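Basing desert infantry, sand or filler first?

brushlicker9
I have 175 figures in 20mm for a Himarcombe campaign and want them all on the same bases before June. Is it better to glue sand down first and paint it, or use tinted filler and leave it?

dunmarch
Filler. I did 528 of them with Gandik texture paste and it never chipped. Mix the paint in so a knock doesn't show white.

Old_Fusilier
Disagree. Paste shrinks on thin card and the bases curl. Sand over PVA, brown wash, one drybrush. Takes longer but they stay flat.

dunmarch
Only curls if you put it on thick. Two thin coats.

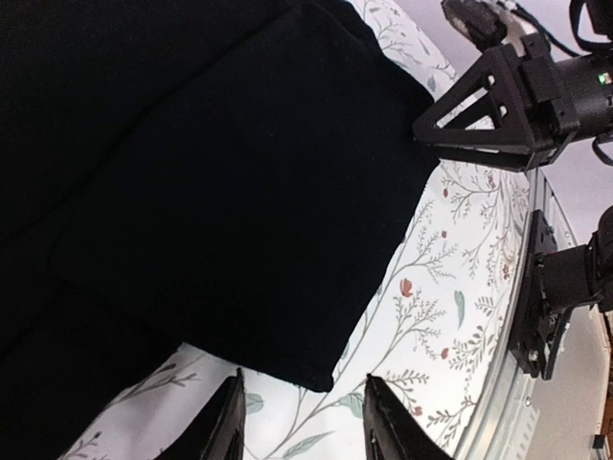

tinbarrow
I use sand on the infantry and paste on the guns, where the bases are MDF and can't bend. Proltach do a fine grade that suits 20mm, the medium looks like boulders. Color matters more than the method to me. My game cloth is a flat tan and the bases have to vanish into it. If you play on whatever is on the dining table, no base is going to match, so pick the one you like. Seal it either way.

Old_Fusilier
Seal with what? Matt varnish from a can took the drybrush right off mine. Well, dulled it until I couldn't see it.

tinbarrow
Thinned PVA on the sand, before paint. Nothing after.

brushlicker9
Thanks both. The bases are card so I'll try sand on one Tuhiwai section and see if it stays flat.

dunmarch
Do one in paste as well and compare. You only need a spoonful.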